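Esari Orchard Rounds play set by Rendus
Reviewed by Graciela Cáceres
15/12/2018

I bought the Orchard Rounds in August, meaning to put them away for my nephew's birthday, and I lasted one evening before I had the box open on the sofa. They have been out of the box ever since (he got a kite instead, and was very happy with it). So this is a review after a good few months of proper use by my two, by visiting cousins, and by me, when I'm on the phone and want something in my hand.

If you haven't come across them, the Rounds are a pretend-play set of fruit-ish balls from Rendus, sold under their Esari name. You get 8 of them and a drawstring bag. They have no stalks or leaves and no faces, thank goodness. Each one is a simple round shape with its own colours and markings, and the child decides what it is. The leaflet gives them names like Early, Windfall and Dusk, which we ignored completely.

What you get for the money

I paid £22 in the toy shop on Skorkbridge high street, and I've seen them for a little more online once you've added postage. That seemed steep to me for one bag of round things. I'd say so to Kristaps Mägi, who runs the shop, and in fact I did, and he just put one in my hand and went to serve somebody else. Very effective.

The whole bag weighs roughly 800 grams, so a small child can drag it about and a bigger one can sling it over a shoulder. Each Round fits nicely in a four-year-old's grip and feels a bit generous in a toddler's. They roll, but in a wandering sort of way, as they aren't perfectly even, and mine come to a stop well before the skirting board on our carpet. On the kitchen floor it's another story. One spent most of September behind the washing machine.

The bag is the weak part. The fabric is fine but the cord is thin, and it had started to fray at the knot within a few weeks. I swapped it for a bit of old shoelace and it's been perfect since.

The colours, which are the reason to buy them

I can't tell you how nice it is to have a toy that isn't red, yellow and blue. The colours are soft and a bit dusty, and then there's a sudden splash of something much louder on top. There's a mossy green with a mustard smear, and a cream one that looks dull until you turn it over and find a great orange patch on the back.

Our favourite by miles is the pink. The main colour is a muted sort of rose, nearly mauve, mottled all over with faint pale streaks, and there's a powdery look to it that I love. Then come the markings in the brightest pink you ever saw: a jagged little blotch, and round at the side a long streak that follows the curve. My daughter says it's a peach. My son says it's a ball, it has always been a ball, and peaches are for babies. I've stopped getting involved.

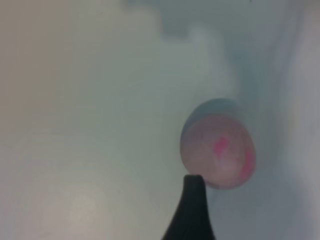

How they get played with

Shops, mostly. We have an old set of kitchen scales and a stack of paper bags, and the Rounds have been sold, returned, complained about and sold again more times than I could say. The price of the pink one goes up whenever I ask for it. The lack of a fixed identity really helps with this, and it's something I hadn't expected to care about. With our old play food, an aubergine was an aubergine, and as neither of them had ever willingly eaten one, it stayed at the bottom of the box. The Rounds have been plums, eggs, planets, potatoes, medicine, a family of hedgehogs and (for one long wet afternoon) bombs.

They've been good for quieter games too. My son likes lining them up from "most loud" to "most quiet", which he means by colour, and the order changes depending on which side he has facing up. There's another one where you study a Round, hand it over, and the other person turns it while you close your eyes, and then you have to find your favourite mark again by describing it. "The spiky bit." "The long bit." It's more fun than it sounds! We've played it on trains.

I'd hoped they might do for learning to juggle. Not for us. They're a touch too big for my hands and they hurt when they land on your foot, so I'd keep them low.

Wear and cleaning

I was nervous about that chalky finish. I assumed it would mark the moment anybody came near it with a jammy hand, and it does pick up smears faster than a shiny toy would. A damp cloth gets nearly all of it off. Leave them on a tea towel for a bit afterwards and they look as good as before. I did once get impatient and used a scouring sponge on the green one, and it now has a smoother spot about the size of a thumbprint, so don't do that.

Felt tip is the real enemy. There's a purple line on the cream one which is now simply part of the cream one. The leaflet does warn you about pens, in fairness, in quite small letters near the bottom.

Otherwise they've stood up to everything. They've been dropped down the stairs, trodden on, left in the garden overnight and carried about by next door's spaniel, and the colours haven't faded that I can see. The pink markings are as bright as they were on the sofa that first evening.

How they compare

Before these we had the Orellana fruit basket, which lots of people round here seem to have. It's cheaper and it's a lovely thing in its own way, with recognisable fruit and a proper little basket. If your child wants a banana to look like a banana, get that one and be happy. Ours got used heavily for a summer and then drifted to the back of the cupboard.

The Rounds haven't drifted. I think that's partly the feel of them and partly that they look good left out, so I leave them out. At the moment they live in a mixing bowl on the low shelf in the kitchen, and every visitor under ten goes straight to it. So do most of the grown-ups. My mother picks one up each time she comes in and walks about with it while she's telling me things.

Things I'd change

A stronger cord on the bag, obviously. I'd also love to be able to buy a single replacement. I asked at the shop and was told they only come as the full bag, which is a pain if the dog next door ever makes it home with one. And I'd drop the leaflet's list of suggested activities, or at least shorten it. Children don't need telling how to play with a ball. Or a peach.

Who they suit

The box says from age 3 and I'd agree, though mine really took off with them at 4, when the shop game got going. My eldest is seven and still joins in, usually as the manager. If you have one child who likes sorting and another who likes selling, they'll both find something here. If you're after a gift for a child with a house full of plastic already, it's a bag that takes up no more space than a pair of boots.

Score: four and a half out of five. I've knocked the half off for the cord. I've just ordered a second set for my sister's two, and I've put a shoelace in with the wrapping paper.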